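Folding towels and T-shirts so they stack

Most airing cupboards get untidy because everything is folded to a different width. Pick one width for each shelf and stick to it. Ours is 22 cm, the inside of the Lilora baskets.

1. Spread the towel out
Use a table, not the bed. A soft surface lets the cloth sink and the edges wander. A plain white top is handy with pale colours such as mint green, as any fluff or stray threads left on it are easy to wipe off. Smooth from the middle outwards with a flat hand.
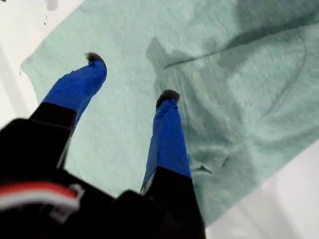 2. Fold the long way first
Bring one edge over and line up the hems before you press anything down. Terry is thick, so leave the fold slightly loose – a hard crease only springs back. If one side bunches, lift that part and lay it again. 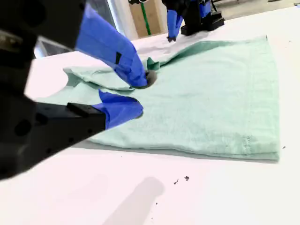 3. T-shirts
Lay the shirt flat with the neckline away from you. Turn one sleeve and shoulder in over the body, then do the other side to match.

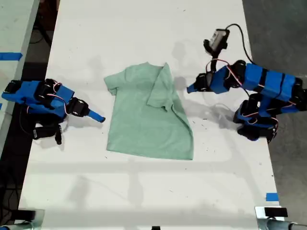 Check the width at the hem as well as the shoulders, as many shirts flare a little at the bottom. Tuck the extra in before folding up from the hem in thirds. Thin shirts can be rolled after that. Put the clean ones at the back of the pile so they all get worn.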